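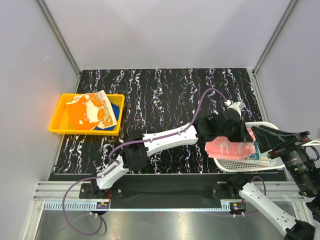
# "It does the dull part, and I do the rest"

The laundry at Husholm takes in towels and small linens from swimming pools, nurseries and two care homes in and near Kellville. It has 14 people on the day shift. Since August it has also had a pair of robot arms in the sorting room, working on towels one piece at a time.

The shift supervisor has been at Husholm for 14 years. She began on the folding tables, moved to sorting, and now runs both. She asked for her name to be left out, as did the sorter who sat in for part of our talk, and we spoke in the canteen on Jan 12, 2018, after the early loads had gone out.

I asked her first what the sorting room was like before the arms.

"Noisy and full," she said. "Bags came in, you tipped them out, you pulled everything apart by hand. Towels tangle. You'd have a child's towel wrapped round a bath towel with a flannel inside it, and somebody had to shake that out. Do that from six in the morning and your shoulders know about it."

The arms work from shallow bins and baskets. One takes hold of a towel and lifts it clear of whatever is lying with it, and the other is there to help if the piece is large or folded over on itself. The plain stock is simple enough. The nursery towels, with cartoon prints and borders in several colours, have been harder. The supervisor put this down to the way a printed towel looks when it is crumpled.

"A person sees half a cartoon and knows it's one towel," she said. "The arms had to be taught that. For the first few weeks they would go for the same corner again and again."

Staff were told about the plan three months before anything was delivered. There was a meeting, which she described as bad-tempered. People wanted to know whose job was going. Management said no one would be let go, and so far no one has been. Two sorters have moved to the repair bench and one has gone to the delivery side, at her own request. When a folder retired in the autumn the post was not filled, and the supervisor brought this up before I did.

"I don't think you can say that's nothing," she said. "Nobody lost their job, but there's one fewer job here than there was. People notice."

The sorter, who has been at Husholm for five years, now spends most of her shift beside the arms. She fills the bins, takes the full baskets away and steps in when a piece is dropped or missed. She said she had been against the whole thing.

"I thought I'd be standing there watching it," she said. "Some days I am. It's slower than me, I'll say that. If you gave me the same bin I'd be finished and having my tea. But it doesn't get a bad back, and mine's been better since the summer."

What she misses is the talk. Four of them used to stand at one table, and the mornings went quickly. Now she works on her own for long stretches, and the others are at the far end of the room. She has asked for the repair bench to be moved closer. The supervisor said it would be looked at when the floor is done in spring.

On one day last week the arms dealt with 314 pieces, which is the best figure so far and still a small part of what the laundry handles. Most of the load is sorted by hand as before. Any piece that is torn or stained goes to a person, and so does everything from the care homes, where items are labelled for residents and mix-ups cause upset.

Pay has been a sore point. The sorter had a short course on stopping and restarting the arms, and she knows which faults she can clear herself. Her grade has stayed the same.

"If I'm trusted with it, it should show in my wages," she said.

The supervisor agreed with her and said so to management before Christmas. She is waiting for an answer.

I asked whether she would want a second pair of arms. She took some time over that.

"For the pool towels, yes. For the rest, not yet. I'd want the grades sorted out first, and I'd want the girls asked before it's ordered and not after."

The sorter had already gone back in by then. There was a delivery from Umville due at two, and the bins needed filling.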